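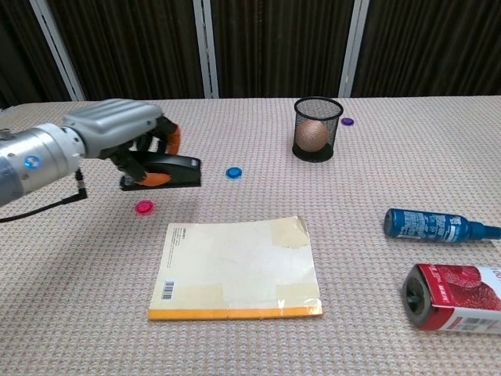
Fig. 6. Two-finger gripper on the Trindcombe bench, low approach toward the discs.

Unit 6: Comparing grippers on flat and round objects

Two grippers are compared on the same arm, the Nimivell and the Kasprzak. Arm speed, cable routing and controller settings stay the same for both. Only the gripper and its tool offset change.

Object set: four discs, book, mesh cup with the ball inside, spray bottle, can. The bottle and can are laid on their sides. Each object gets 12 attempts per gripper.

Discs are the hard case. The fingertip has to come down almost to the cloth, and a height error that is harmless on the can will push a disc away or press the finger into the weave. Set the approach height with the cloth in place. Do not reuse the bare-table value.

Scoring
2 = lifted and held for 6 seconds
1 = lifted, then dropped
0 = no lift

Log every attempt in the Grukent sheet, including aborted ones. Record finger opening at contact and motor current at close. If the controller stops on a force limit, enter 0 and note the limit.

The pooled log from earlier terms has 3,005 attempts, 71 of them without a current reading. Drop those before plotting current against score.

Reading for Unit 7: tool offset calibration, sections 1 and 2.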